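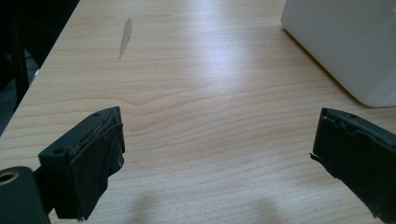
Stuleo Table Oil, clear, one quart can. For indoor wood – tables, shelves, counters, stair treads. Goes on thin with a rag, second coat next day. Won't turn pale wood orange like the old formula did. On a light top with fine wavy grain you want clear, not the honey tint. Gray scuffs like the narrow streak on this one need a light sand first, oil alone wont lift them. Item 3422. Ships from Istport, 4 cans to a case.

Honey tint is item 3802, same price. Back in stock in May.

Wipe off extra after 15 minutes. Dont leave it to pool, it gets sticky. Hang rags flat outside to dry, never balled up – they can catch fire. Keep plastic stuff off a fresh top for a few days.

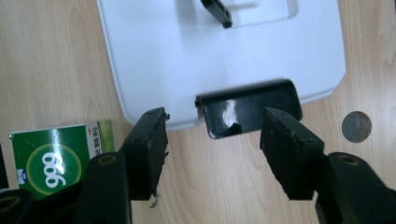
Coverage

One can does about 3000 square inches, two coats. Less on old dry wood.

Comments

Gun-woo Kang
Used the clear on a maple desk. Smell gone in two days. Good.

Abdella
Is it ok over wax?

Goretti
@Abdella no, strip the wax first. Ask me how I know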